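Raltlow bring the long-awaited second album home with a hometown show

22/11/2021

It has been a long old wait, and there were times when even the most patient among us began to wonder, but Raltlow have finally put a name to their second album. It's called Utico, it will be out in the spring, and the band are going to play every last note of it at the Stuvunberg before anybody has had a chance to buy a copy. I can't tell you how pleased I was to open that email with my toast going cold beside me!

For anyone who came in late (and you're very welcome, pull up a chair), Raltlow are the quartet who made that lovely, ramshackle debut with the harmonium all over it, the one that sounded as if it had been recorded in somebody's airing cupboard. A first pressing of 264 copies went out in hand-stamped sleeves, and I have been turning down offers for mine ever since, some of them rather generous. The second pressing ran to 2000, on plain black vinyl, and those went as well, though it took a good deal longer and a fair bit of selling from the back of a van.
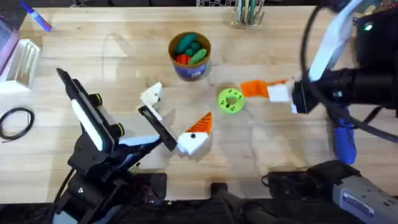

Utico was written over two winters and then, by the band's own account, more or less taken to bits and written again. Singer and chief worrier Parisa Sharifi told me on the phone that they had finished a version of the record last year, listened to it all the way through on a drive to the coast, and gone very quiet. "We got out and had chips and agreed to start over," she said, and she laughed, so I think it's safe to say the wound has healed. Only three songs survived the cull. One of them is the opening track, Fülöp, a slow, swaying waltz which regulars will remember from the encore on the last tour, back when it had no words to speak of and a rather longer trumpet solo.

I've been allowed to hear Fülöp and one other, and I shall try not to gush. The harmonium is still there, bless it, but there's a proper rhythm section underneath now, and Sharifi is singing lower and closer than she used to. The second song, which doesn't have a settled title yet, builds for ages on a single piano figure and then stops dead just when you think you know where it's off to. I played it again straight away, and then once more while I was doing the washing-up.

As for the show itself, the Stuvunberg holds 1305 with the balcony open, easily the biggest room the band have headlined, and it's a ten-minute walk from the school where they first rehearsed. There will be strings, there will be a brass section made up of old friends, and the first record will get an airing after the interval.

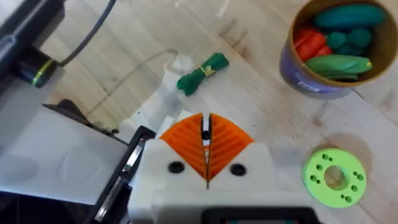
Sharifi admitted that the size of the place had given her a wobble or two, and said she had gone and stood at the back of the balcony on a quiet afternoon "just to see how small we're going to look". Quite small, she decided, but she could hear somebody talking on the stage as clear as anything, and that cheered her up no end.

Tickets go on sale at the end of November from the venue's box office, in person or over the telephone, with a limit of four to each customer. The album can be ordered from the band directly from the same morning, on vinyl, CD and (yes, really) cassette.

Recent news
Stuvunberg balcony seats to be re-covered over the new year
Listen: five harmonium songs for a wet evening
Our readers' favourite debut albums, the full list
Record fair returns to the Corn Hall

Sign up to our newsletter for new music, gig news and the odd giveaway. You can unsubscribe at any time.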